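Birutė Dzene
28th November

1/ Notes on the two-handed wiping task, for anyone collecting with the hand-held grippers instead of teleop. We've now done this both ways at Zernbridge and the differences are worth writing down. Long thread, mostly numbers and complaints.

2/ Task: left gripper holds a bottle upright, right gripper brings a folded cloth to it, wipes the lid and shoulder, puts the cloth down, left gripper puts the bottle down. Sounds trivial. It's a coordination task with one rigid object and one deformable one, and the deformable one never starts in the same shape twice.

3/ Teleop first. Leader arms, two follower arms, fixed bench. Aušra Šimkus drove nearly all of it. 60 episodes kept out of 80. Most of the discards were the same failure: the cloth arm comes in too low, contacts the holding fingers, and the operator doesn't feel it until the bottle has already rotated in the grasp.

4/ No force feedback on our leaders, so the operator is judging contact from video with latency on top. Aušra compensated by slowing down near the bottle. The policy learned that too. It approaches at normal speed, stalls short of the lid, then creeps. Faithful imitation of a cautious human.

5/ Hand-held is the opposite. You feel the grasp through the trigger, so you stop thinking about it and go at household speed. Episodes are shorter and the motion is much more natural. The cost moves to tracking: fast wrist rotation plus a cloth filling most of the view and you lose pose.

6/ Holding hand's view, cloth on its way in: 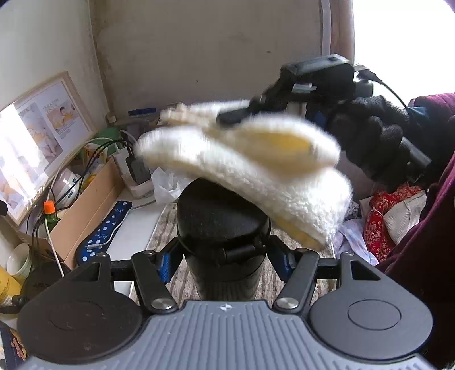
SETUP, IF YOU WANT TO REPRODUCE IT

7/ Grasp the bottle on the straight part of the body, with the fingertips square to it. If one tip lands higher than the other the bottle tilts as soon as the cloth loads it. Blue tips on a black bottle also make it easy to check contact when you review, which I'd count as luck.

8/ Keep the holding hand still. This is the hard part. People naturally bring the two hands together, so both grippers move and neither has a stable reference. We ask demonstrators to park the left forearm on the table edge. Doesn't fix it entirely but the trajectories are cleaner.

9/ Cloth: pick it up by the fold. Fleecy material is forgiving, the jaws bite into the pile and it rarely slips. It also hangs a long way below the grasp point, so the part doing the wiping is nowhere near the part being held. Your action labels record the gripper pose. They say nothing about where the cloth is.

10/ Background: leave the clutter. Cables, boxes, cups, clothes, whatever is on the desk. We tidied for the first batch and the policy fell over in any room that wasn't tidy. Plain walls are a worse problem than mess, the tracker has nothing to hold on to. Turn so there's some texture in view.

11/ Windows. Auto exposure will blow out one corner and pull the colour around as you rotate. We lock exposure before each set now and accept a darker picture. Curtains help a bit.

12/ Replay on the arms. Kütt is our conversion script: takes the hand-held poses, checks reach and joint limits, throws out anything the arms can't follow. First pass rejected 13 episodes, nearly all for the right wrist. A person will happily fold their elbow into a position our arm doesn't have.

13/ So there's a rule for demonstrators: elbow out, cloth hand comes in from the side and slightly above. Feels awkward for 3 or 4 tries and then it's fine. Rejections dropped a lot after that. I haven't rerun the count on the full set yet.

14/ Someone at Prondico asked whether mixing the two sources works. Tentatively yes. Hand-held for the bulk, teleop for the final contact phase, where the slow approach is what you want anyway. Normalize the timing before you combine them or the policy picks one speed at random — ours switched halfway through the reach.

15/ Still open: putting the cloth down. Demonstrators just let go of it wherever. There's no consistent end state, so the policy has no idea when it's finished and hovers. Aušra wants a marked drop area. I'd sooner end the episode at release and ignore where it lands.

16/ Kikach batch is next, same task with the hands swapped. Left-handed demonstrators wanted, right-handers doing it backwards are surprisingly poor at keeping the bottle vertical. Will add the replay numbers to this thread when I have them.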